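Inventário de cozinha | Galeria | Leitura: 2 min
Partilhas 7 · Comentários 2

Inox e tampo de mármore: utensílios de uso diário

Esta galeria reúne peças de mesa em aço inoxidável e as superfícies onde são pousadas. O critério de seleção foi o uso corrente: colheres, garfos, pratos, taças. Peças de aparato ficaram de fora e serão tratadas noutra página, com os faqueiros Görtz e as travessas Flallitz.

A colher de chá é o utensílio com maior rotação no inventário. Convém registar as inscrições do cabo antes de separar as peças por conjunto, pois duas colheres de perfil semelhante podem ter proveniência distinta. A gravação faz-se em geral no sentido do comprimento, na zona em que o cabo alarga. 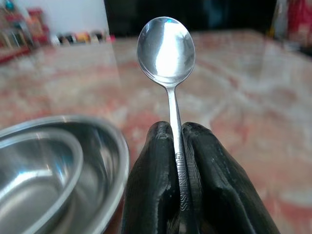 Colher de chá em inox, concha oval, cabo com a gravação «GUINNESS».

Na ficha de cada colher constam três campos: forma da concha, acabamento do cabo e inscrição. O comprimento só é anotado quando há dúvida entre chá e sobremesa. Os riscos finos na concha não contam como defeito. A deformação do cabo, sim.

Quanto à arrumação, os talheres são separados por tipo antes de entrarem na gaveta – primeiro as colheres, depois os garfos. O divisor em uso é o modelo Plendix, com capacidade para até 80 peças. Os copos de plástico seguem para outra prateleira, longe do metal.

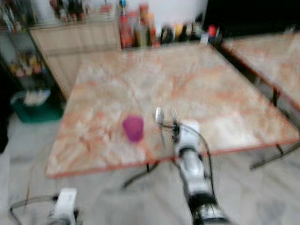 A separação por tipo reduz o atrito entre dentes e conchas e facilita a contagem no fim do mês. As taças encaixam umas nas outras por diâmetro decrescente. Os pratos guardam-se na horizontal, com uma folha de papel entre cada dois quando o polimento é espelhado.

O tampo merece nota própria. Uma superfície clara e polida mostra bem os veios e também as marcas de gordura, visíveis com luz rasante. Na limpeza usa-se detergente neutro Guvari, diluído, e pano macio. Vinagre e limão estão excluídos: atacam o polimento da pedra calcária. As juntas limpam-se à parte, com escova de cerdas macias. 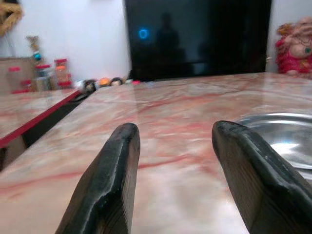
Prato redondo em inox, de rebordo baixo, sobre superfície de pedra polida com veios avermelhados.

O rebordo baixo é adequado a alimentos secos. Para molhos e caldos, o inventário prevê a taça. Os pratos com empeno na base são retirados do conjunto e anotados na ficha – oscilam sobre o tampo e acabam por riscá-lo.

A próxima atualização, em novembro, inclui tampas e coadores.

Etiquetas: inox, talheres, tampos, arrumação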